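Casual Robot Operators — Demonstration Recording
Dillidero Automation, Plostum program
Posted 8/14/20

We are hiring casual operators to record demonstrations for a learning system that handles small lab consumables. You will guide a single arm through short tabletop tasks, over and over, with small changes each time. The recordings are used to train the system.

The current task set is moving tubes and caps between two plastic bins.
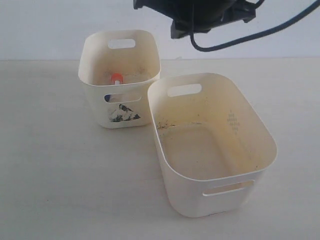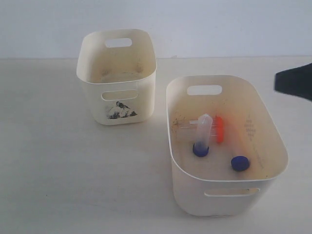
The work

Each demonstration is called an episode. You set up the bins to match a start card, run the task with the hand controller, and mark the episode as good, poor or discard. If you fumble a pickup and recover, keep going and mark it as a recovery. We want those too. If you knock a bin off the table, stop and discard.

An operator who has finished training is expected to record 97 episodes in a shift. New people record fewer and we don't mind. The target for this task set is 400 good episodes per start card, and there are 20 start cards, so there is plenty of work to go around.

You will also:

— type a one-sentence instruction for each episode in your own words (please don't paste the same one every time)
— reset the table between episodes
— log faults in Pluvent, our tracking software
— swap stations with the other operator at the midway break

Bin positions should vary a little from one episode to the next. Don't line them up neatly with the edge of the table unless the card tells you to.

Who we are looking for

No robotics or programming background is needed. Past operators have come from warehousing, sewing, dental assisting and hospitality. You need steady hands, good colour vision (several cards sort by cap colour) and the patience to do a small thing carefully for hours. You should be comfortable typing short notes in English. Left-handed operators are welcome and both stations can be switched over.

The job is mostly seated, with some standing for resets. Please tell us if you have a wrist or shoulder injury so we can talk through the controller setup before you come in for a trial.

Hours and pay

Shifts are 5 hours including a paid break, mornings or afternoons. We ask for at least two shifts a week until the end of the task set. Pay is hourly at the casual rate and does not depend on how many episodes you record or how they are marked. Training shifts and the trial are paid the same.

The station is at our Serrano building, ground floor, with step-free access from the car park. There is bike storage and a small kitchen.

Your hands and voice are not recorded. The recordings keep the arm movements, the camera views of the table, your typed instructions and an operator number in place of your name.

How to apply

Send a short note to Benedita Caldeira, operator coordinator, through the contact form on this site. Tell us which shifts suit you and describe any job or hobby where you did fine, repetitive work. A resumé is optional. Trials take an hour and are being booked through the rest of August.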